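Section 4: Setting Up Your First Street Stall

By now you should have your campaign account up and running in Plarkotier and your volunteer list imported (Section 3). Good work, that's the fiddly bit over. Street stalls are where a local council campaign starts to feel real, and I still get a buzz every time I see a new one pop up on the map!

Before you begin

You will need:
Organiser access (check under My Role if you're not sure)
A stall location and a backup location for bad weather
The permit number from your council, if your council issues them
At least two people who have agreed to be on the stall

Note: Viewer accounts can see stalls but can't create them. Ask your campaign manager to change your role.

4.1 Create the stall

1. Open the Events tab and choose New Stall.
2. Type a name that people will recognise at a glance. "Savham shops, morning" works well. "Stall 2" doesn't, especially once you've got a few of them running.
3. Drop the pin on the map. Zoom right in and put it on the footpath where your table will go. The pin is what gets texted to your team, and a pin in the middle of the car park will have them wandering.
4. Set the start and finish times. Packing up is counted separately, so leave it out of the finish time.
5. Enter the permit number and upload a copy of the permit.
6. Press Save as Draft.

Your stall will show up in grey. It stays hidden from your team until you publish it.

Caution: Changing the ward after you've published a stall will remove everyone from the roster. If you picked the wrong ward, copy the stall, fix the copy and delete the original.

4.2 Build the roster

Each stall is split into shifts, and the default shift is two hours. You can stretch it to 3 if you have a keen crew, but people's voices do start to go.

1. Open your draft stall and choose Roster.
2. Press Add Shifts. Plarkotier fills in the shifts for you from your start and finish times.
3. Pick a shift lead for each one. The lead gets the contact numbers for everybody on that shift and for the people on the shift after.
4. Invite the rest of your team, either by name or by tag. Tags are brilliant for this – if you've tagged people by suburb, you can invite everyone within walking distance in one go.
5. Press Publish. Invitations go out straight away.

Replies show up beside each name as they come in. A blank circle means the person hasn't answered yet, so give them a ring. Phone calls fill rosters, and you'll often pick up a spare pair of hands while you're at it. 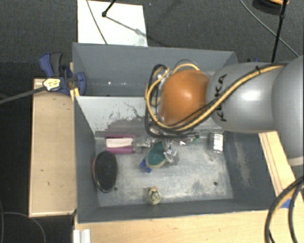

If a shift is still short the night before, use Ask for Help on the roster page. It sends one message to everyone in the ward who hasn't already said no. You can only use it once per stall, so hold off until you need it.

4.3 Pack your materials

The packing list is under Materials. It comes with sensible defaults, and you can add your own lines. For a Saturday-style crowd, 100 flyers per shift is a good starting point. Cut that back for a quiet strip of shops.

Check that every printed item carries your authorisation line. The wording differs between council, state and federal campaigns, so read the rules from your own electoral commission before anything goes to the printer.

Caution: Don't hand out material left over from an earlier campaign, even if the candidate is the same. The authorisation details may be out of date.

4.4 Record your conversations

This is my favourite part of the whole system. After a chat, the shift lead opens Quick Note, taps the issues that came up (rates, footpaths, parking and so on) and adds a comment if there's something worth passing on. Purificación Cantero used it for her Wijesinghe ward campaign and built half her policy leaflet from what people told her team about bus stops!

Names and phone numbers only go in if the person has said yes. Tick the consent box first, or the contact fields will stay locked.

4.5 Close the stall

1. Choose Finish Stall.
2. Enter the number of flyers left over.
3. Mark anyone who didn't make it, so their hours are right.
4. Press Close.

Note: Notes written offline will upload when the phone reconnects. Wait for the green tick before logging out.

For help with rosters, write to Teresa Jasińska through the Norkent support page. Section 5 covers doorknocking.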